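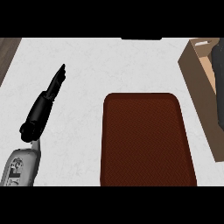
Moataz Lahlou has been to enough open days to know where to stand. "Near the back, by the screens," he says. "At the front you get the speech. At the back you get whoever has to make the thing work."

He was at Gresel in April, one of 70 people who had put their names down for an afternoon of demonstrations. Lahlou runs the packing side at Filali, a small firm that sends out gift boxes, and he had gone because his boss wanted to know whether two robot arms could do a job now done by four people at a long bench. He came home with a tote bag, a price list and a poor opinion of the price list.

The job on show was packing: a tray, a cardboard box, and an arm either side. Gresel calls the system Jultari. Most of what visitors saw of it was on a screen, running in simulation, with a real pair of arms brought out for the last quarter of an hour.

"I've nothing against a simulation," Lahlou says. "My nephew learned to reverse a lorry on one. But look at the table they gave it. White marble. Who packs on marble? Our bench has tape all over it and a dip at one end where somebody dropped a pallet truck on it years ago. And the tray's got nothing on it. I kept thinking, go on then, put something in it."

They did, later on. By his account the simulated arms then went through their routine without a hitch, several times over, and a slide came up saying that the system had been trained on 3000 practice runs. Lahlou put his hand up and asked how many of those were on real arms. He was told the figure was 1139.

"Fine, that's more than I expected. So I asked how many of the real ones went right. And the chap said 98 per cent, and I said, 98 per cent of what? Of all of them? Of the last lot? He said he'd come back to me."

Did he?

"No."

Hala Alaoui was the person at the back by the screens. She works on the software at Gresel and agreed to talk to me on the phone some weeks afterwards. She remembers Lahlou well and laughs when I read her his remarks about the marble.

"He's right that it's too nice," she says. "You pick a surface from a list and somebody picked that one. We do change it about. We change the colour of the tray, the light, where the box sits. On the day you want one version that people can see clearly from six rows away, so that's what went up."

On the 98 per cent she is more careful. It covers the final set of real runs, she says, with one sort of box and items the arms had met before. It doesn't cover soft things or anything in a slippery bag. I ask whether the slide said so. There is a pause. "It was in the notes," she says.

I ask her what happens when a box is put down crooked. The arms cope with a fair amount, she says, but a flap folded inwards still causes trouble, and somebody has to walk over and sort it out. How often? She would rather not give a number until they have tested it at a customer's site. The first of those is meant to be a warehouse run by Plallen, and she doesn't have a start date.

I put it to Lahlou that this was at least a straight answer. He agrees that it was, and says he would have liked to hear it at the open day.

"If they'd stood up and said, look, it does one box well and it can't do a bag, I'd have gone home and thought about which of our boxes it might suit. We've got one line that never changes. Candles, same box all year. That might be a fit. But I had to work that out in the car."

He didn't think much of the live part either. The real arms were slower than the ones on the screen, which he had expected, and they were stopped twice by a man with a laptop. The crowd clapped at the end. Lahlou didn't, though he says he had a cup of tea in his hand.

What has he told his boss?

"Wait. Ask to bring our own boxes and our own stuff, in a bag, off our own van, and let me put it on the table how I like." He has written to Gresel asking for that. Alaoui tells me she has seen the letter and is in favour, but it isn't up to her.

Filali's four packers, meanwhile, have heard all about the visit. One of them asked him if the robots were any good at candles. He told her he'd let her know.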